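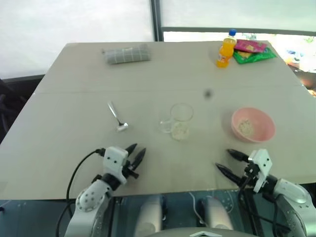
## 4. The open afternoon at Wistimix

Everything up to this point in the paper was done with the door shut. Section 3 gives the results from our own trials, where the people in the room were the people who had built the thing, and we all knew when to hold our breath. The open afternoon in September was different, and I've written it up separately because what I learned from it doesn't fit in a table of success rates.

### 4.1 What we were showing

The task was scooping: pick up a spoon, take some dry food from a bowl, tip it into a mug, put the spoon down again. Figure 4 gives the layout, with the metal spoon on the near part of the table, the clear glass mug to its right and the pink bowl further right again, and both grippers in view. I chose scooping over the drawer task (Section 3.2) as it's something every visitor has done that same morning, more or less, and so they all have an opinion on how it should go. I wanted the opinions!

We ran the same Stakier controller as in the closed trials, with the same weights and no tuning on the day. Kuldeep Rajput drove the session from the laptop and I stood by the table and talked. That split matters a bit for what follows, as I was the one hearing the questions and he was the one seeing the logs, and our notes don't always agree.

The doors opened at two in the afternoon. Over the whole session 46 people signed the sheet and we got through 41 attempts at the full task. I'd planned on more, but resetting between attempts took far longer with people leaning in and asking things, and I didn't want to rush them.

### 4.2 How the attempts went

Of the 41 attempts, 11 stopped before the spoon reached the bowl. That is a worse share than in the closed trials, and I don't think it's bad luck. Kuldeep's reading of the logs is that nearly all of them went wrong at the first grasp, with the fingers closing a little too far along the handle. Thin metal handles were already the weak point in Section 3, and a bright window behind the table can't have helped. In the closed trials we had the blinds down. On the day we left them up, partly so visitors could see and partly (I may as well own up) as I forgot.

The clear mug gave us less trouble than I feared. I'd been dreading it for weeks — depth estimates on glass are horrible in our set-up — but once the spoon was held properly the arm found the rim more often than not. Spills were small. We didn't weigh them, which in hindsight was silly, and all I can offer is that I wiped the table a lot.

We also left other bits and pieces on the far part of the table, among them an orange drink and a couple of snack packets, and the controller ignored them throughout. Trinidad Ledesma had bet me that the pink wrapper would get mistaken for the bowl at least once. It didn't, and she has bought the coffee.

### 4.3 What people said

I had a question sheet ready for visitors, borrowed in shape from the earlier Bustos sessions, and 13 of them came back filled in. That's too few for any statistics and I'm not going to pretend otherwise. The comments are another matter, and I've read them over and over.

The one that came up most was about speed. People found the reach towards the spoon too slow and the tip into the mug too quick, which is the exact reverse of what I'd have guessed. One visitor wrote: "It creeps up on the spoon like it might bite, then chucks the food in." I've pinned that above my desk. The slow reach is deliberate, a limit we set on approach speed back when we were worried about the table edge, and it could safely be raised. The quick tip is learned from our own demonstrations, so I suppose I chuck the food in too.

Several people asked why there were two arms when only one of them seemed to be doing much. Fair question. The second arm is meant to steady the mug, but under the present settings it often waits until the pour has started and by then there's not much left to steady. Kuldeep thinks this is a timing fault in the way we cut up the demonstrations. I think we simply didn't give it enough examples where the mug moved. We haven't settled it.

### 4.4 Changes made afterwards

Three things went into the next version before the Drindus trials in Section 5. The approach speed limit was raised. We recorded new demonstrations of the first grasp with the blinds up and at different times of day, and I made myself pour slowly in every one of them. The reset was also rewritten as a short checklist taped to the table leg, so that whoever is nearest can do it while the other person talks.

I left the mug-steadying arm alone for now. Changing it at the same time as the grasp data would have made the two impossible to tell apart in the results.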